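**Sorting and Packing Associate, Small Household Goods (Toft site)**

Grimitz is hiring for its sorting and packing room in Toft. The position is hourly, on site, and open until filled. Applications are read in the order received.

## Summary of the position

The associate takes mixed household goods out of storage bins, sorts them on a flat work surface, and packs them into bins or cardboard boxes for onward shipment to the Furis warehouse. Goods arrive from house clearances, store returns, and end-of-lease furnished apartments. Typical contents are kitchen tools, small toys, stationery, textiles up to the size of a bath towel, boxed games, and hardware in bags.

Furniture, lamps, glassware over one pound, and anything with a fuel tank are handled elsewhere and do not pass through this room.

The position reports to the room lead on shift. There are 2 openings.

## Duties

1. Collect a full bin from the inbound rack and check its label against the inbound list.
2. Place the bin on the table, at the far edge, with the handle facing you or to the side.
3. Remove items one at a time. Tipping a bin out onto the table is not permitted.
4. Sort items by category code. The code list has 37 entries and is posted at each table.
5. Inspect each item for cracks, missing parts, stains, and sharp edges. Reject items go in the reject bin with a colored tag stating the fault.
6. Fold textiles to the size shown on the folding card.
7. Pack sorted items by weight, heaviest at the bottom. Nothing may stand above the rim of a bin that is going to be stacked.
8. Build, fill, and tape cardboard boxes for category codes that ship boxed.
9. Record the bin number, the category codes present, and the reject count on the shift sheet.
10. Clear and wipe the table at the end of each bin. Report deep scratches or lifting edges to the room lead.

Associates rotate between sorting and packing halfway through each shift. Rotation is not optional.

## Pace and quality

There is no individual piece rate. The room as a whole is planned at 925 items per shift. The figure is used for scheduling trucks and is not used in individual reviews.

Individual reviews look at:

- the share of packed bins that pass the check at Furis without repacking
- completeness of the shift sheet
- condition of the table and floor area at handover

A new associate is expected to reach the standard pass share by the end of the training period. Training is paid at the full rate.

## Schedule

Day shift starts at 7:30 a.m. and ends at 4:00 p.m. with a 30-minute unpaid lunch and two paid breaks. Late shift starts at 3:30 p.m. and ends at midnight, with the same breaks. The half-hour overlap is used for handover.

Please state your preferred shift when you apply. Shift changes after hiring are possible when a place opens, and requests are handled by length of service.

Overtime is offered in November and is voluntary. It is paid at time and a half from the first hour.

## Requirements

- Able to stand for most of a shift. A chair may be used for shift sheet work and for any sorting task that can be done safely while seated.
- Able to lift a filled bin of up to 35 pounds from rack height to table height, repeatedly, with a cart available for distances over a few steps.
- Able to read printed labels and write clearly in English.
- Able to tell apart the colors used on the reject tags. If this is a difficulty, tell us; tags with printed symbols are in stock.
- Closed shoes with a firm sole. Safety shoes are not required in this room.
- At least 18 years of age at the start date.

No previous warehouse work is required. Experience in retail stocking, moving, laundry, thrift store sorting, or kitchen prep is useful and should be listed in the application even if it was unpaid or short.

A forklift license is not needed. No forklifts enter the room.

## Work area

Sorting is done at table height. The tabletop is green and matte, and small pale items show up well against it. Tops are marked from use; scuffs that do not catch a cloth are left as they are.

The ceiling is open, with ducts, pipes, and cable runs exposed. Lighting is overhead and bright, from long fluorescent strips and panels. Applicants who are sensitive to fluorescent light should mention it at the visit.

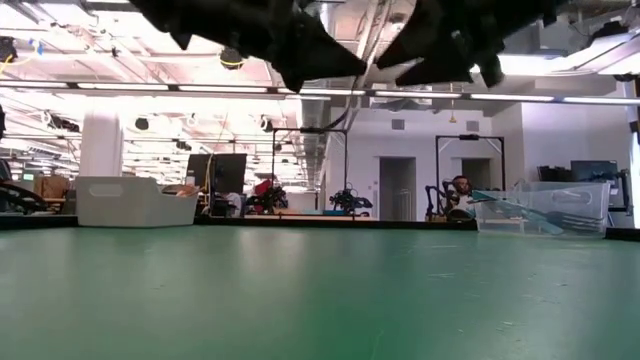 Standard bins are white, with a cutout handle in the side, and are reused until the handle or rim splits. Associates are asked to lift them with both hands. Cardboard boxes are kept in stacks off the table and are brought over as needed. Aisles between tables and stacks must stay wide enough for a cart.

The room is heated and cooled. Radios and headphones are not used on shift.

## Pay and benefits

The hourly rate is set by the posted wage scale for room associates, step one. Step two applies after six months, step three after eighteen. The scale is sent to every applicant who is invited to visit, before the visit takes place.

Benefits for positions of 30 hours or more:

- medical and dental plan from the first of the month after the start date
- paid vacation, accrued per pay period
- paid sick time, usable from the first day of work
- one shoe allowance per year
- free parking at the Toft site

Part-time positions of 20 to 29 hours receive sick time, the shoe allowance, and parking. Vacation accrues at a reduced rate.

## Selection

Selection has three steps.

**Written application.** One page is enough. A résumé is accepted but not required. State your name, a phone number or e-mail address, preferred shift, earliest start, and any sorting or packing work you have done.

**Visit.** Invited applicants spend 90 minutes in the room. The visit includes a walk-through, a conversation with the room lead, and a trial task. The trial task is one bin, sorted and repacked with the code list in hand. It is not timed. The visit is paid at the step one rate whether or not an offer follows.

**Offer.** A written offer or a refusal is sent within five working days of the visit. Refusals state the reason in one line. Applicants may apply again after three months.

Background checks are limited to identity and right to work. References are requested only after an offer is accepted.

## How to apply

Quote reference **127** in all correspondence. Applications may be:

- handed in at the Grimitz front desk in Toft, between 8:00 a.m. and 3:00 p.m.
- submitted through the Jondia job portal, under "Sorting and Packing"
- left by phone message with the front desk, for applicants who cannot use the other two routes

The Jondia portal confirms receipt automatically. Paper applications are confirmed by phone or e-mail, so please check that the contact details are legible.

If you need an adjustment for the visit or the trial task, such as a lower table, a seated task, large-print codes, or an interpreter, say so in the application. Requests are passed only to the room lead and are not kept with the selection notes.

Current Grimitz employees at the Furis warehouse may apply by transfer form. Length of service carries over, and the visit is not required if the employee has worked in the packing check within the past year.

Grimitz does not accept applications through staffing agencies for this position. Applications are kept for six months and then destroyed.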